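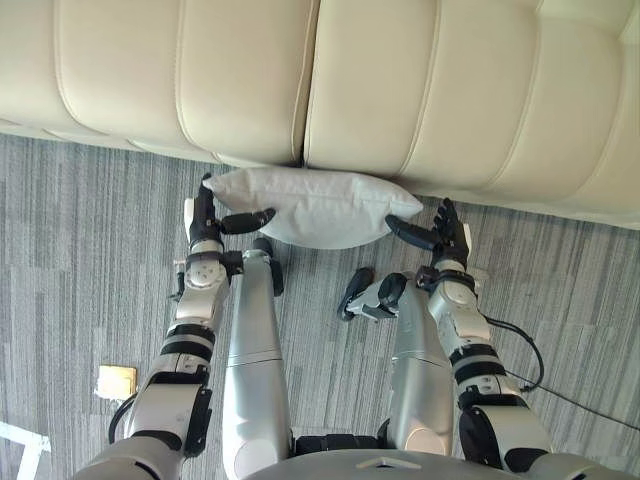
White pillow at the foot of the cream sofa, Femosar open day.

The Femosar showroom in Trumham opens to visitors on Tuesday afternoons, and we went in April. It is on the upper floor at 412 Ondthorpe Road. Parking is behind the building. The living room display takes up to 6 visitors at a time, so we waited a little before going in.
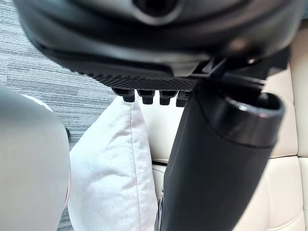 Another look at the pillow, closer in.

Pillows are sold separately from the sofas, and the price list is kept at the desk. Covers can be ordered in other fabrics. Delivery takes four weeks.

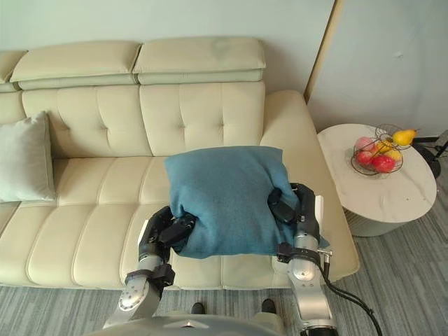

I went mainly to compare seats, as ours at home has gone flat. The one on display is long and padded, with stitched channels, and the backrest is tufted. Against the cream leather the teal-blue cushion looked better to me than the grey-green pillow. The sofa is number 703 in the Räsänen catalog.

We finished with coffee and talked about what to put on a side table. I would have fruit out every day.

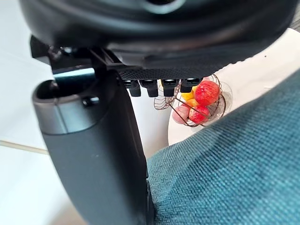
Kalevi Toivonen wrote after the visit that he would take the sofa but wants to see the leather again in evening light before he orders.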